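**May, shared workshop, after 9 pm**

Back on the Trutar build tonight, and for once I got to the fun part before my tea went cold! Reprinted both jaws for the hand-held grippers (the old ones had a lip on the inside edge that caught on anything thin) and swapped the springs for the softer pair from the Junora kit. Squeeze feels much better. The left one still has a tiny bit of slop at the hinge, maybe a washer, maybe me drilling it out too wide last time.

Cables next. I'd been fighting the short ones for weeks, so I finally gave in and made up longer leads, 200 cm each, and now I can reach right across the table without yanking the plug. They do flop around a lot. Need clips or some kind of sleeve before I snag one for good.

Logger ran clean at 30 Hz. The longest take came out at 2,055 samples, and I only lost 293 of them when I trimmed the fumbling at the start and the end, so I'm pretty happy with that. The Zabala script still writes the left and right channels in the wrong order, by the way. If you open the files before I fix it, swap them yourself.

Then on to cloth. Towels are fine by now, so I moved up to the mesh laundry bag, laid flat in the middle of the table with the zipper along one side. I love this thing as a test piece, the net is so thin and floppy that sloppy jaw alignment shows up right away. 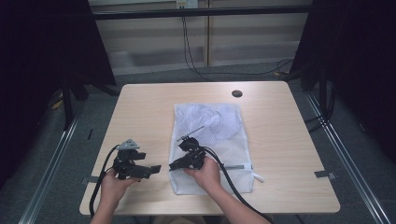 What I want to work out is which move to start with. My gut says pinch a corner with the left, slide the right along the edge, then fold. Grabbing by the zipper pull would be cooler (it's small, though, and my jaw tips are pretty fat). I might try gluing a strip of that rubbery Imuvell sheet inside the tips and see if it grips the net any better.

To do:

- washer for the left hinge
- cable clips!!
- fix channel order in the Zabala script
- cut rubber strips, two widths
- print a narrower pair of tips, leave them on the shelf by the drill press

If anyone's in before me, please leave the calibration file alone, I haven't backed it up yet.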